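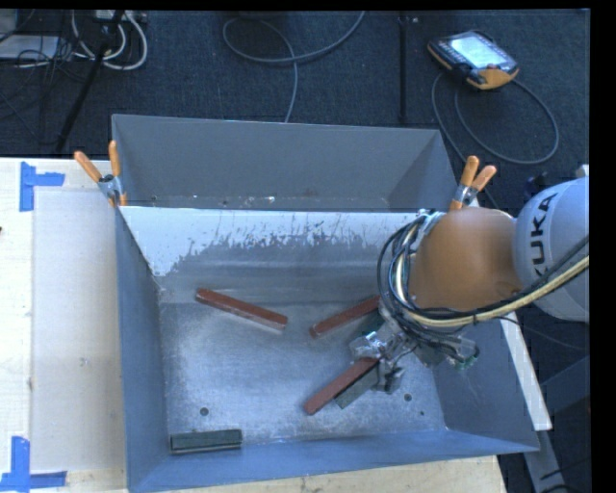

Bin duty. Red bars, dark bars, one arm, and plenty of metal floor to miss them on.

CHORES, RANKED BY WHO SHOULD BE DOING THEM
A gallery by Tane Donnelly

People keep asking me when a machine will do their dishes. I have been visiting workshops to find out, and my current advice is to keep your sponge. What the machines mostly do is pick things up out of a bin. Before you laugh, tip your kitchen junk drawer into a roasting pan and try lifting out the one thing you want, with two fingers, without moving your wrist the way it likes to move.

Bin picking is the shop-floor cousin of emptying the dishwasher. Parts arrive in a heap, somebody has to take them out of the heap, and that somebody gets bored by 10 in the morning. A machine doesn't get bored. It does get confused, which costs more.

The picture at the top is my favorite kind of progress: the kind where you can see how hard the easy part is. A few notes to go with it.

The bars. They lie at whatever angle they please, and a couple of them are side by side like people sharing a bench. A kid would grab one without thinking. The arm has to decide where one bar ends and its neighbor starts.

The bin. Sloping walls and a shiny, scuffed floor. Gray metal throws light back in stripes, and my own eyes needed a second pass to sort out the dark bars. I can't be too smug on behalf of humans there.

The clamps. Orange handles, the sort you'd use to glue a chair. I find them very reassuring. However advanced the arm, at some point you go to the drawer for a clamp.

The tape. Blue corners on the wooden tabletop. I mark where the couch goes the same way when I vacuum, and I have never once been called an engineer for it.

The cables. It's a KUKA arm, and it wears its wiring on the outside, in loops. My desk at home looks like this and does far less lifting.

SO, CAN THEY DO IT YET?

I keep a scorecard. Shop-floor picking gets 9 out of 14 from me, which is generous, but I like orange. Laundry gets two. Dishes get three, one of them for bravery.

Kirker, a small parts outfit I dropped in on one Wednesday, told me their picker got through 303 bars in a shift before it wanted a person. Tuhiwai, across the road, has a person, who did 1166 and stopped for lunch. Both shops seemed pleased with their choice.

I'd still take the machine for the dull end of the day – it doesn't need the radio on, and it never hides the awkward ones at the bottom for the next shift.

More in March, when Brivo has promised to let me watch something fold a towel. I'm bringing a book.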